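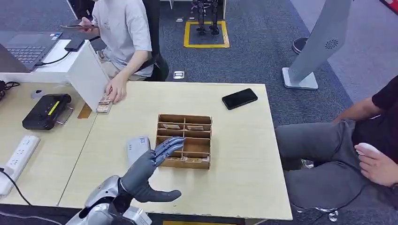
I have owned a wooden organizer box for most of a year, and I'd like to report that my life is not organized. It came from a shop in Umedside, cost me 38 dollars, and has more little compartments than I have categories.

The cards were supposed to fix this. Mateja Vlachou, who sorts everything by how often she touches it, told me to put the ones I use at the front and the rest at the back. I did that on Thursday. By evening I had moved them all twice and invented a section called "later."

There's something soothing about small partitions, though. You drop a card in and it stays put, like it has an appointment. My paperclips get no such treatment. They live in a mug.

Next up is the cable drawer. I've been saying so since September.

121 shares
4 comments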